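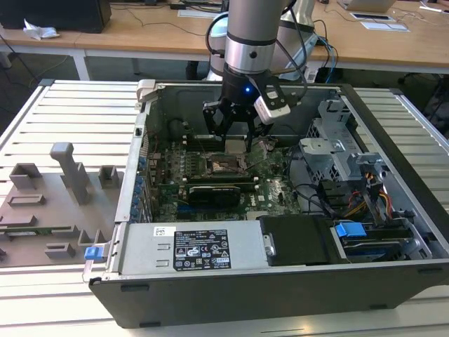
Session 4: Inside a desktop, or what all those bits are for

Right, welcome back. These are my notes for the fourth session of the hardware course at Trumurness, typed up a bit more tidily than I deliver them. If you were with us on Thursday you can skim. If you missed it, read the lot, as next time we start taking things out and I don't want to stop every few minutes to say what a socket is.

You'll need your bench box, a pencil and something to keep screws in. I use an old muffin tin. An egg box will do, but put the lid down when you walk about (ask me how I know).

Before you open anything

Shut the machine down properly, switch it off at the wall and pull the mains lead out. Then press the power button and hold it for a few seconds. People always think I'm being daft with that one, pressing the button on a computer that's got no lead in it, but there is charge sitting in the power supply and you may as well let it go.

Lay the case on its side so that the board is flat and facing up at you. It is so much easier than working on a tower standing up, where every screw you drop goes straight to the bottom and hides. Take off your watch and rings, roll your sleeves up, and clip your wrist strap on to bare metal on the case. Painted metal is no good. If you've no strap, touch the bare metal of the case before you pick anything up, and keep touching it every so often.

Get your bearings first

I'd like you to spend a good two minutes just looking, hands in your lap. Every maker puts things in a slightly different place, and people who come from one make to another tend to reach for where the thing used to be.

My own way of doing it is to find the power supply first. It's the biggest lump in there, a plain metal box, and on a lot of office desktops it runs along one side of the case. Then find the column of ports, where the plugs go in at the back. Once you have those two you know which way round you are, and everything else can be found from there.

The board itself

This is the large flat sheet everything plugs into, very often green, though the ones sold to people who build their own machines come in black and all sorts. Look for printing on it. Makers put their name on, and next to nearly every connector there's a tiny label. They're worth reading with a torch, even when they look like nonsense. FAN is easy enough. PWR you can guess. The rest we'll look up in the manual, and I've put a list of the common ones in the back of the Mumska workbook.

The processor socket

A metal frame with a square in the middle. That's where the processor lives, and on a working machine you won't see any of it until you have taken the cooler off. The frame is there to press the processor down evenly on its contacts. On most of them there's a little lever at the side that you push down and slightly out before it'll lift.

Please don't poke about in an open socket! On many boards the contacts are in the socket itself, hair-fine springy pins, and a bent one is a miserable job to put right. I've done it with a sewing needle and a magnifier and a great deal of bad language, and it took me a whole afternoon. If you're leaving a socket open for any length of time, put the plastic cover back on.

The little parts clustered beside the socket are there to look after its power. The supply sends out 12 volts and the processor wants something close to one, so all those small blocks and cans are stepping it down and smoothing it out. They get hot in use. We won't be touching them on this course except with a soft brush.

Memory slots

Long thin slots with clips at the ends. Some boards have them all together, and some have one bank on each side of the socket, which catches people out: they find one lot, count that, and order half of what they could have fitted. Have a look on both sides before you write anything down.

To take a memory stick out, push the end clips outwards and it'll pop up towards you. To put one in, open the clips, line up the notch and press down on both ends until it clicks. It takes more of a push than you'd like. The notch isn't quite in the middle, so if it won't go, turn it round before you push any harder.

Hold sticks by their short edges. I say it every session and I still see thumbs all over the gold bits.

Expansion slots

These take cards that stand up at right angles to the board. Graphics, network, sound, whatever the first owner fancied. Quite often the slots are in different colours, and I'm afraid I can't give you a rule for what the colours mean. Each maker pleases itself. Go by the length of the slot and the label beside it.

If the card has a bracket at the back, undo that first, whether it's a screw or a catch. Then check for a clip at the far end of the slot. Then lift straight up, without rocking it from side to side. A tiny bit of end-to-end wiggle is all right.

Clips and latches

Office machines are made to be opened by somebody in a hurry, so plenty of the fixings are plastic and need no tools. A coloured latch is usually an invitation: blue, green and orange ones are mostly there to be pressed or slid by hand. Try them gently and see which way they want to go. Old plastic gets brittle, so if a latch is stiff have a look underneath before you lean on it, as there may be a screw somewhere doing its bit as well.

The power supply

You can unplug it from the board, and you can unscrew it and lift it out. What you may not do, at Trumurness or at home, is open it. There's enough stored inside to hurt you badly even with the lead out. If one's faulty it goes in the red crate and we buy another.

When you unplug the leads, squeeze the catch and pull on the plug itself. Never on the wires. The big connector can be a real pig and sometimes needs a slow walk out, one end and then the other. Mind your knuckles, the case edges inside aren't always finished nicely.

Cleaning while you're in there

Soft brush, short puffs of air, and a finger on any fan so it doesn't spin up. Do it outside if the weather's kind. For the cooler and the top of the processor I use Plukar wipes from the supplies cupboard, two per machine, one to take the old paste off and one to finish. The new paste wants to be a blob the size of a small pea, and you needn't spread it.

Labelling

Masking tape and pencil. Every lead you unplug gets a flag on it, and every screw goes in the tin with its friends. I also like a quick sketch on the back of the sheet, with the power supply and ports drawn in first and the rest added as you come to it. Mine look like a child's map of a farmyard and they've saved me many times over.

For next time

Please read the Orakzai handout on memory types, just the first two pages, and bring your sketch of the machine on your own bench with as much labelled as you can manage. Pencil, please, you will want to change it.

If you've an old desktop at home that you'd like to practise on, do bring it along. It wants to be one you can live without for a week, and back up anything you care about first. The side door is open from half past six and there's a trolley just inside.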